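RORNELL COURT RESIDENTS' ASSOCIATION

Minutes of the meeting held on 15 Oct 2023 in the ground floor meeting room

In the chair: Nesrin Toprak

1. Apologies
Apologies were received from the residents of Flats 2 and 8.

2. Minutes of the July meeting
The minutes were agreed as a true record and signed by the Chair. There was one matter arising. The managing agents, Grakham, had replied about the damaged kerb at the side entrance and accepted that the repair fell within their contract.

3. Shared laundry
The Chair reported that the new opening hours had been in place since July. Complaints about late evening noise had fallen, although residents living directly above the laundry still asked for an earlier finish. It was agreed that the last wash should be started no later than 8 pm and that the notice on the door should be changed to say so.

Members discussed washing left in the machines after a cycle had ended. The meeting did not support a system of fines. Residents would be asked to collect their washing promptly, and anyone waiting might place it in the basket provided.
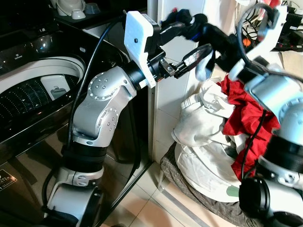 The Chair then turned to the cost of running the room. The water and electricity charges for the past quarter came to £584, against a budget of £500. Grakham would be asked for meter readings before any change was made to the charge per wash.

Action: Chair to write to Grakham.

4. Garden and bin store
A quotation of around £200 had been received from Treveo for cutting back the hedge along the car park. It was accepted, provided that the work included removal of the cuttings.

Mr Vũ asked whether the bin store gate could be fitted with a stronger spring, as it was often found open in the morning. Agreed.

Action: Mr Vũ to obtain a price.

5. Bicycles
It was noted that several bicycles in the rear passage carried no flat number. Labels would be issued to all households, and unlabelled bicycles would be brought back to the next meeting for a decision.

6. Any other business
A resident asked for the stair lights to be set to come on earlier during the winter. The Chair undertook to raise this with Grakham.

7. Next meeting
The date would be confirmed by notice in the entrance hall.

Signed as a correct record: ........................ (Chair)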